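Fletanwood Robotics, Course Notes 3
Gathering examples: sorting footwear into a bin

An episode starts with both arms at rest and ends when the last shoe is released in the bin. Operators work in pairs. Record the shoe colors and start positions before each episode.

Vary the start layout every time. The Zeman set has 99 episodes and nearly all begin with the same layout, so the policy trained on it fails when a shoe is turned.

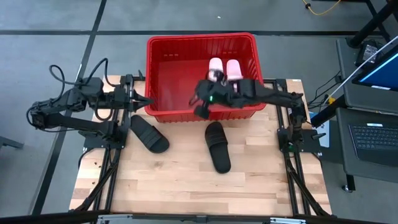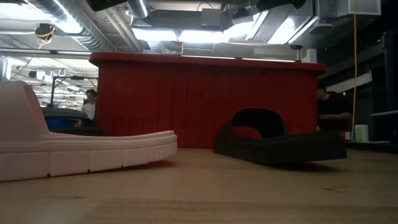
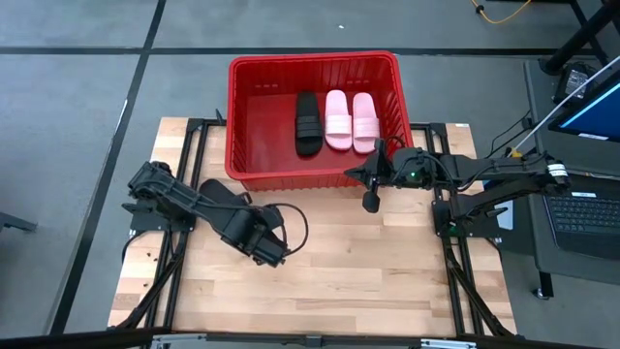 Should an episode with a dropped shoe be thrown out? Keep it if the operator picked the shoe up again and finished the task. Mark it "recovered" in the log so that it can be filtered later.

Stop after 22 episodes and change operators. Save to the Cundano folder under your group number.

For next class: read the Fatow handout and bring your log sheet.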